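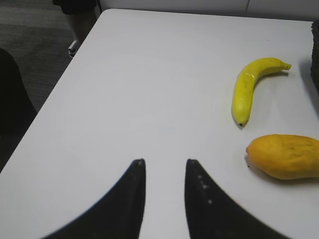
What does Praltau do?
We deliver fresh fruit to offices, schools and waiting rooms, and we come back to top it up before you run out.

I started Praltau with my sister-in-law and 2 folding tables in a rented garage, mostly because the snack machine at my old job had eaten my last dollar bill (I'm still a little sore about it). We had a used van, a borrowed scale and a big opinion about mangoes. We still have the opinion! A mango should be eaten over a sink, with your sleeves rolled up, and if it's a good one you should be a bit of a mess afterward.

These days we pack 298 orders a week out of a bright little unit behind the Bedus building, and I'm usually there by 5 a.m. with a very large coffee. Everything gets looked over by hand on a white table, where it's easy to see the color of the skin. Small brown marks on a mango don't bother us one bit. Soft spots do, and those go straight into our own lunch smoothies.

Bananas are the thing people write to us about most. Some offices want them with green still on the stem so they'll last the week, some want them bright yellow and ready to go, and one dentist's office asks for the spotty ones for banana bread – I love that place. Just tell us what you like when you sign up and we'll put it on your card. You can change your mind as often as you want, my regulars certainly do.

Our smallest order is the Riis, which is a mixed box for a small team. The Okik is the big one, and it's the one schools tend to pick, with plenty of fruit that small hands can peel. Mangoes go in both when they're good. When they aren't, we leave them out and you get extra pears or plums, whatever came in looking best that morning.

We don't do gift wrap, and we don't do chocolate strawberries (sorry, Mom). We do carry everything up the stairs for you and take the empty boxes away on the next visit.

If you'd like to try us, send a note through the contact page with your address and how many people you're feeding. I read those myself, usually in the afternoon once the van's back, and I'll write to you with a price and a first delivery day.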